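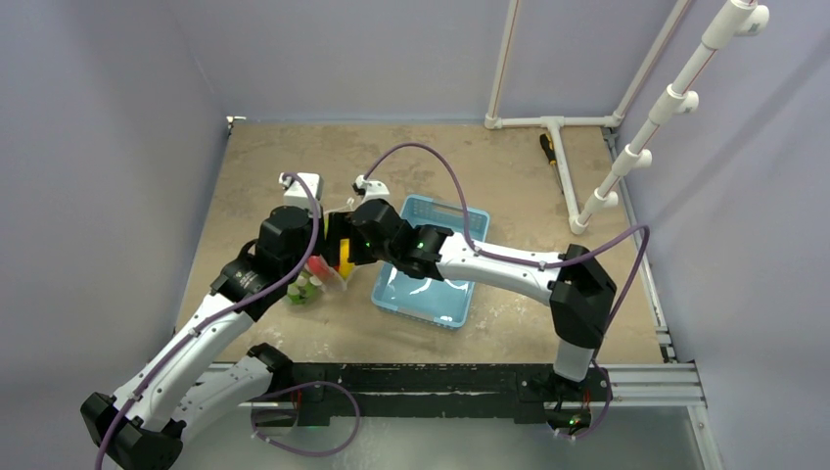
Figure 1. Tan, wood-like work surface with walls on three sides. Pale scuffs are visible toward the front.

4.2 Where modeling material is kept between uses

The diaries gave us far more on storage than we had hoped for. Of the 2,706 entries, 214 mention where the material went at the end of play, and many of these run to a full paragraph. We had asked only for a time of day and a list of colors! Families in Fargate wrote most about the table itself, and several described old marks on it with real affection. In Klinhom the talk was nearly all of lids, bags and dried crumbs.

Sealed storage was the most common choice in both towns. Parents who used it tended to keep one color to a package, at least for the first few weeks. 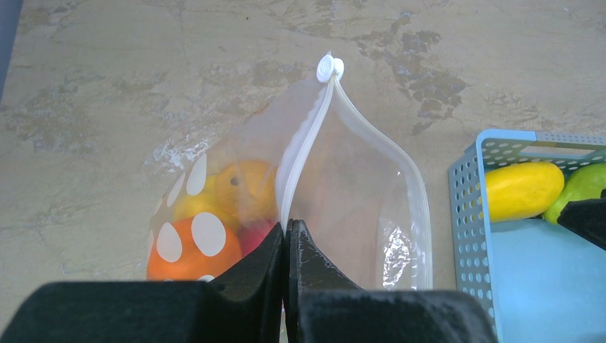

By August that habit had weakened in most homes. Colors shared a container, then began to share a lump, and the children's names for the results are a delight to read. One six-year-old kept a brown piece called "Burner" for the whole study and refused to let it be divided. Dunbar's earlier work on crayons found the same drift from sorted to mixed, though over a much longer period, and we are excited to see it appear so clearly in a softer material. 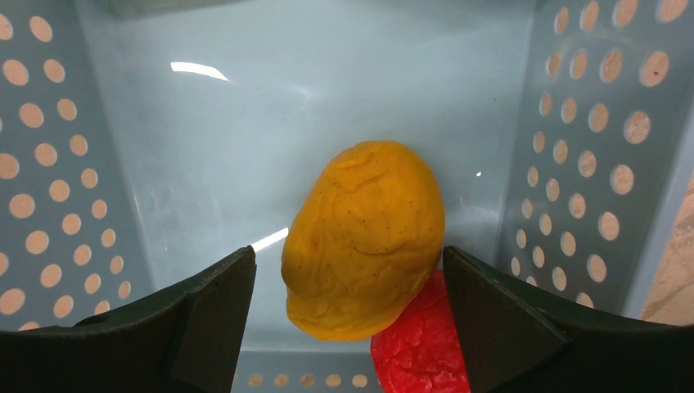
Figure 2. Two lumps of soft, clay-like material in a light blue plastic basket. The yellow-orange lump is the larger, with shallow creases over its surface.

Open storage raised a different question. We expected these households to report more waste, yet 12 of them described working a stiff piece by hand until it was usable again, a job often given to the oldest child. Kenna Dunbar suggested that we code this as play, and on rereading the entries we agreed. The Rastovix coding scheme has no category for it, so we added one, "reviving," which is taken up again in Section 5.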